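22 February 2021

Cup rack, Brurport bench. Carrying on from the September notes, which stopped at the point where the rack tipped whenever the last cup went on. The base tray is the same one. I've washed it and gone over the rim with a cloth, as there was chalk from the tap water all the way round the inside.

Weighed the tray with the pegs fitted and wrote 156 g on the sheet. Tanura want the rack to go in the same carton as the cups, so the pegs need to pull out by hand. Two came out easily, the other was stiff and needed a twist. No cracks at the foot of it, but I'd like the next batch a touch looser.

Yellow and blue cups on the rack upside down, green one left standing on the table. The flower caps stay on with cups behind them.

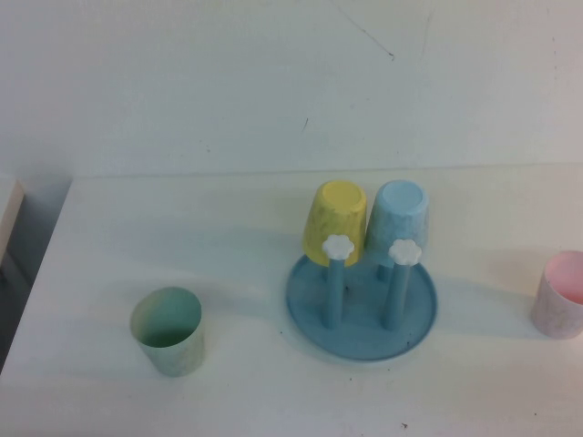

How long should the cups be left before they go back in the cupboard?
Leave them for 20 minutes, then wipe the rims. Water collects there and leaves a ring on the shelf.

Tray next. It's shallow, and a full rinse of cups fills it faster than I expected - tip it out at the end of each session or it goes slimy under the pegs. Medina asked whether a drain hole would help. It would, but then it needs a saucer and we're back to two parts.

Varkska order stands at 1,308 racks, almost 20 of them spares. Still to do: try the rack with the taller cups, check the stiff peg again after a hot wash, find the lid for the scales.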